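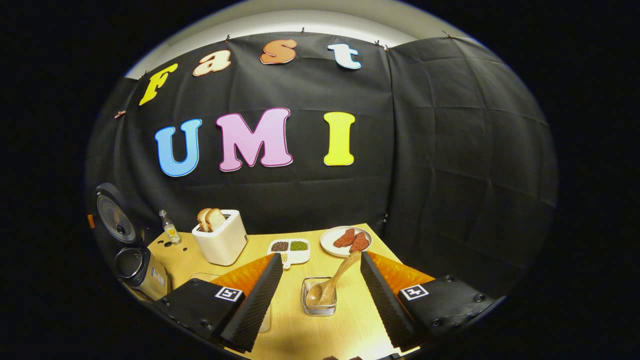
Lesezeit: 4 Minuten

Suche Suchbegriff eingeben Suchen

Endia Hintergrundstoff schwarz, 3.000 mm breit

Zuletzt überarbeitet am 5. November 2020

Den Endia haben wir jetzt schon eine ganze Weile im Sortament, und ich gebe zu, dass ich bei Stoffen schnell ins Schwärmen komme (wer mich am Telefon erwischt hat, kennt das). Er ist ein beidseitig aufgerauter Baumwollmolton mit 400 g/m², kommt auf der Rolle und wird von mir auf Wunsch zugeschnitten. Gewebt wird er bei Barta, die auch unsere Bühnenschals machen, und gefärbt wird in einem Durchgang für die ganze Charge. Wer also mehrere Bahnen nebeneinander hängen will, bestellt sie am besten zusammen, dann passt der Schwarzton.

Wofür ich ihn nehme? Für fast alles! Hintergründe für Porträts, Schultheater, Abdeckungen am Messestand, die Seitenwände von der Puppenbühne meiner Nichte, und einmal auch als Tischdecke, als es schnell gehen musste. Er schluckt Licht richtig gut. Ein günstiger Polyesterstoff glänzt ja gern, sobald eine Lampe schräg draufscheint, und dann sieht man auf dem Foto graue Flecken statt Schwarz. Beim Endia muss man schon sehr nah mit der Lampe ran, bis was zu sehen ist.

Bitte nicht erschrecken: Frisch aus dem Karton hat er Knicke. Ich hänge ihn am Abend vorher auf und gehe am nächsten Morgen mit dem Dampfglätter von hinten drüber, dann sind die meisten weg. Bügeln geht auch, mittlere Stufe, ohne viel Druck, sonst legt sich der Flor platt und man hat dort eine helle Stelle. Wer den Platz hat, lagert ihn gerollt. Ich habe dafür ein altes Abflussrohr im Flur stehen, sehr hübsch ist das nicht.

Aufhängen

Am Rohr oder an einer gespannten Schnur halten normale Klemmen völlig. Ich setze sie dicht, ungefähr eine Handbreit auseinander, dann hängt die Oberkante gerade und es gibt keine Bögen dazwischen. Für Ecken nehme ich lieber zwei Bahnen, die sich ein gutes Stück überlappen, denn eine einzelne Bahn um die Ecke zu ziehen gibt immer eine Beule in der Mitte. Ösen und Tunnelsaum nähen wir gegen Aufpreis, bitte bei der Bestellung dazuschreiben, an welche Kante sie sollen.

Wichtig bei den Ösen: Der Stoff hängt sich unter seinem eigenen Gewicht in den ersten Tagen noch etwas aus. Ich würde ihn unten also nicht auf den Millimeter säumen lassen, sondern lieber ein wenig auf dem Boden aufliegen lassen. Auf der Bühne fällt das sowieso keinem auf, und unten kommt kein Licht durch.

Schrift und Deko drauf

Werde ich oft gefragt. Leichte Sachen wie Buchstaben aus Moosgummi oder Schaumstoff halten mit Stecknadeln von hinten prima, und bunte Farben knallen auf dem Schwarz natürlich herrlich. Heißkleber bitte nur, wenn das Teil für immer dranbleiben darf! Doppelseitiges Klebeband könnt ihr vergessen, der Flor lässt es nach kurzer Zeit los. Mit selbstklebendem Hakenband auf der Rückseite der Buchstaben geht es ganz gut, das greift in den aufgerauten Stoff, allerdings zupft es mit der Zeit Fusseln heraus. Größere Schilder hänge ich an dünner Angelschnur vor den Stoff.

Technische Angaben

Material: 100 % Baumwolle
Gewicht: 400 g/m²
Breite: 3.000 mm
Rollenlänge: 23 m
Farbe: Schwarz
Oberfläche: matt, beidseitig geraut
Kanten: offen, Saum gegen Aufpreis
Pflege: absaugen oder ausbürsten, nicht waschen

Zum Thema Waschen, weil es trotzdem immer wieder jemand probiert: Er läuft ein, und zwar kräftig, und die Flammschutzausrüstung ist danach auch hin. Fusseln und Tierhaare gehen mit einer feuchten Gummibürste weg. Bei Flecken erst mal trocknen lassen und dann ausbürsten.

Wer es leichter mag, schaut sich den Jurolberg an. Der ist dünner, passt zusammengelegt in einen Rucksack und ist für unterwegs wirklich praktisch, lässt aber Gegenlicht durch. Vor ein Fenster würde ich ihn nicht hängen. Passende Klemmen und das Teleskopgestell von Katmont findet ihr beim Zubehör. Das Gestell trägt den Endia in voller Breite, wenn ihr die Füße mit Sandsäcken beschwert, und das bitte auch drinnen.

Lieferung

Ganze Rollen gehen per Spedition raus, Zuschnitte gefaltet im Paket. Auf Wunsch schicke ich Zuschnitte auch gerollt, dann wird der Versand leider teurer. Zugeschnittene Ware kann ich nicht zurücknehmen, deshalb gibt es Stoffmuster, die schicke ich gern im Briefumschlag zu. Schreibt mir einfach über das Kontaktformular, was ihr vorhabt und wie groß die Fläche ist, dann rechne ich euch die Bahnen aus.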